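Home | Guides | Records | Forms | Contact

How to Prepare Office Files for Off-Site Storage

Reading time: 5 minutes

This guide sets out the procedure for departments sending paper files to the Pumphrey storage building. It applies to all closed files. Open files, and files still needed for an audit, must remain in the department that holds them.

Departments should allow enough time to complete each step in order. Boxes that arrive without the correct paperwork will be returned at the department's expense.

Step 1. Decide what is to be sent

Check each file against the current retention list. A file may be sent when it has been closed for a full year and no further entries are expected. Duplicate copies should be removed and shredded locally. Personal notes that do not form part of the record should also be taken out before packing.

Where the retention list is unclear, write to Mitiku Abera in the Records Office before packing anything. Please give the file title, the closing date and the name of the department.

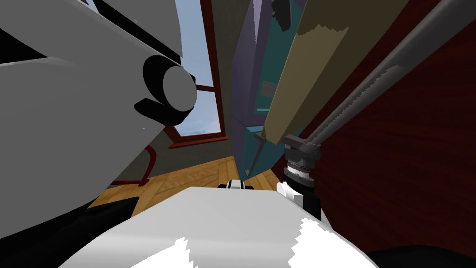
White arm segment with a black joint ring.

Step 2. Prepare the papers

Remove rubber bands, metal clips and plastic sleeves. Staples may stay in place unless they have rusted. Unfold any large sheets and place them at the back of the folder. Each folder should carry its title and closing year in pencil on the front, in the upper right corner.

Papers that are damp or show signs of mold must not be packed with other material – set them aside in a separate room and report them the same day.
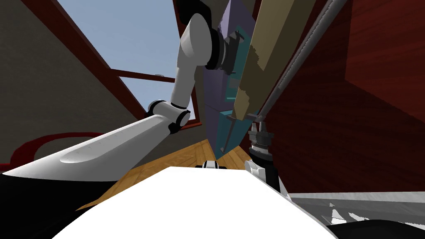 Step 3. Pack the boxes

Use standard Jillora boxes only. Stand the folders upright with the titles facing the front of the box, and leave a gap wide enough for a hand. A box should close flat without pressure on the lid. Hanging files must be moved into plain folders first, as the metal rods tear the sides of the box.

Do not write on the box itself. Labels are issued by the Records Office and are placed on the short end, below the handle.

Step 4. Complete the transfer list

Fill in Form 177 for each group of boxes. One form covers up to 80 folders; larger transfers need a second form. Enter the folders in the order in which they were packed. Titles such as "Miscellaneous" or "General" will not be accepted.

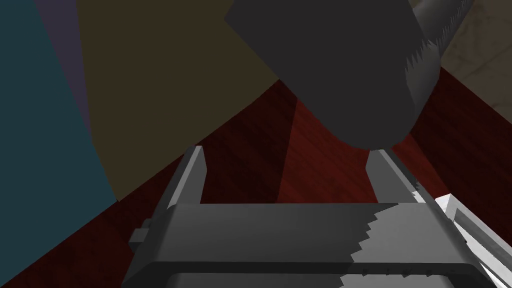
Keep one signed copy in the department and place the other inside the first box. Departments that enter their lists in Prolo should print the finished list and sign it by hand, as the signed paper copy remains the official record of transfer.

Step 5. Arrange collection

Requests for collection go to Nerys Dafis at extension 398. Boxes should be ready on the ground floor by the morning of the agreed day. The driver will sign for the number of boxes only and cannot check their contents. No collections are made in April, when the yearly shelf count takes place – urgent transfers during that month need written approval.

Contact the Records Office | Copyright Grillport Records Office | Last revised Sep 30, 2008 | Back to top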